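28 October 2021

Quick one, kettle's on. Moved the last of the boxes out of the Narnstead flat and into the new place in Ukunton. 327 miles door to door and I drove all of it with the heater stuck on full. Never again. Well, again in December when I go back for the bike.

Rent is 275 more a month than before. Trying not to think about it. But there's a window over the sink!! And a bakery on Entwistle Road that opens at six.
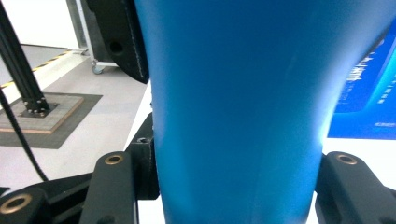 Things still not sorted: the water bill, the mailbox key, my library card. The lady at the Stoltance office said two weeks for the key, then said two weeks again when I called back, so who knows. Meanwhile my mail is going to Jordan Kershaw's house and he keeps texting me pictures of the envelopes. Very helpful. Mostly coupons.

Slept badly the first night, too quiet. Second night fine. Third night somebody's dog. 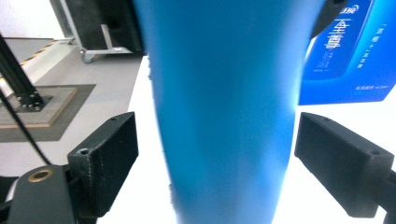
Cooked a real dinner yesterday, lentils and the end of a sausage. Forgot salt. Forgot where the salt even is tbh, its in a box marked "bathroom" probaly. Ate it standing up.

Still want curtains, a doormat, one decent lamp. Will do a proper post when the living room looks like somebody lives in it.

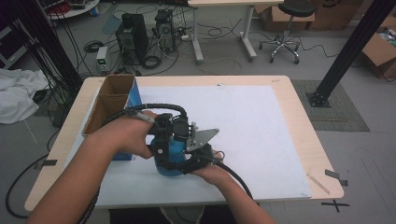
*Both hands full at the table.*

Ok tea. More soon.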